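Home | Forums | New Posts | Search | Log in
Filed under: Science Fiction > Series Discussion

Carkex timeline, book 3 (spoilers)

tornfan26
Chapter 11 puts the Noonan 27 years out from Tornus. The appendix says 26. Which one is the group using for the wiki?

prisonum_reader
Appendix. Ship years versus colony years. The chapter is narrated from Prisonum, so it uses the colony calendar.

hullbreach
Disagree. The colony calendar is not adopted until the landing. Chapter 11 is set before that – check the log entry in the opening pages.

tornfan26
Checked. The log entry has no calendar marked. I would list both figures with a note.

prisonum_reader
Fine with a note. I still think the appendix takes priority. It was revised for the paperback, the chapter was not.

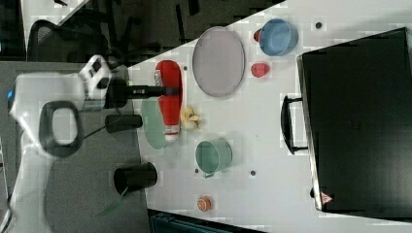
Re: Galley crew in book 3
Posted 13/08/2020 by hullbreach
Moved to its own thread.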